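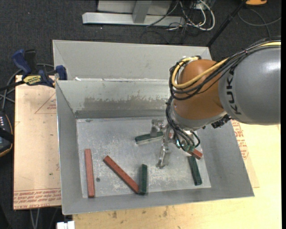 The Hisau bin with red and green blocks on the floor of it.

Hisau Sloping-Sided Metal Bin
06/07/2018
By Alois Grabner

There is not a great deal to say about a grey metal bin, so naturally we have been asked to write a page about it.

The Hisau is open at the top and narrows towards a flat floor, which means whatever you tip in ends up at the bottom in no particular order. Long blocks will lie at any angle they fancy, and a few will lean on their neighbours. If you want things in neat rows, Hutcombe sells a very nice tray with dividers and you should buy that.

The inside marks. The floor picks up pale scratches and the back wall scuffs, and you may as well get used to it early. We tried a painted version, the Prilanel, for one summer. It looked lovely until the first delivery of parts went into it.

Load limit is 280 kg, spread over the floor. The bin itself weighs 96 kg empty, so please don't have it sent to an upstairs office, as one customer did. Price is £255 plus delivery, and it comes in grey. Other colours have been requested and the answer is still grey.

Allow 7 working days. Orders placed in September take longer while Tshabalala, our carrier, does its stocktake. Blocks are not included. Lids are not made for this model, though the sales desk will listen politely.

Shares: 7
Comments: 0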